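4.2 Adding a series to your watchlist

The Cliltum guide lists upcoming period dramas and miniseries by country. Set your region first, or premiere times will show in the wrong time zone.

1. Press Menu and open Guide.
2. Select Drama, then Coming Soon.
3. Scroll to the title you want, for example Pemulcombe or Furtună.
4. Press OK to open the series page.
5. Select Add to Watchlist. A check mark appears next to the title.

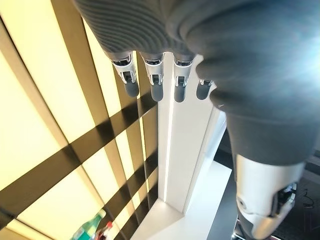 Hand with fingers pointing down toward the shelving.

Note: The watchlist holds up to 100 titles. Remove finished series to make room.

4.3 Setting a premiere reminder

1. Open the series page and select Remind Me.
2. Choose First Episode Only or All Episodes.
3. Pick a reminder time – the default is 2 hours before the premiere.
4. Press OK to save.

If the network has announced only a month, such as September, the reminder stays pending until a date is added.

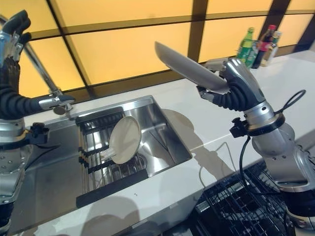 Spatula held at the kitchen sink.

Caution: Resetting the guide deletes all reminders and cannot be undone.

If a series does not appear in the list, enter its guide number under Search. Skallov, for example, is 1265. Error 3083 means the title is not offered in your region.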